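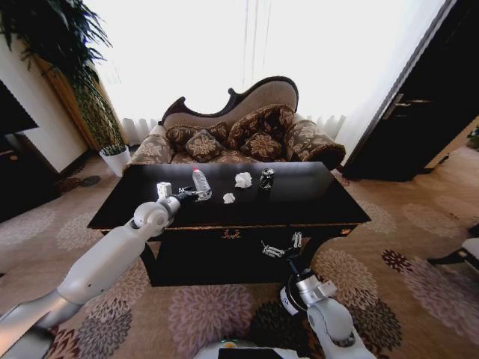
Robot doméstico recogedor

Un robot doméstico recogedor es una máquina móvil, casi siempre con dos brazos, pensada para retirar objetos sueltos de mesas, suelos y sofás y llevarlos a la basura o a su sitio. Categoría aparte del robot aspirador. Estado actual: prototipos y pilotos, venta al público muy limitada.

Funcionamiento

Cámaras en la cabeza o en las muñecas, pinzas de dos dedos, un modelo entrenado con demostraciones humanas. Secuencia habitual: localizar, agarrar, levantar, soltar en un cubo. Parece sencillo, no lo es.

Dificultades

Botellas de plástico transparente: los sensores de profundidad las ven mal, y tumbadas ruedan al primer roce. Papel arrugado: cada bola tiene una forma distinta. Latas: fáciles si están de pie, salvo que quede líquido dentro. Las superficies negras brillantes añaden reflejos que el sistema puede confundir con objetos. Las alfombras muy estampadas tambien complican la detección de cosas caidas.

Pruebas

El ensayo Pevavell, hecho por Hallthorpe en 30 viviendas, registró 2.544 intentos de agarre. Tiempo medio para despejar una mesa de centro con 4 objetos: 38 segundos por objeto. Una persona tarda mucho menos. Hivus publicó en febrero resultados parecidos, sin datos de fallos. La plataforma Zinchenko solo se ha probado en taller, retirando envases y trapos de bancos de trabajo.

¿Sustituyen ya a una persona?

No. Recogen una mesa con supervisión y sin prisa. Doblar ropa, fregar sartenes, ordenar cajones: resultados irregulares. En taller va algo mejor, piezas repetidas y luz fija.

Véase también

Robot aspirador. Manipulación bimanual. Teleoperación.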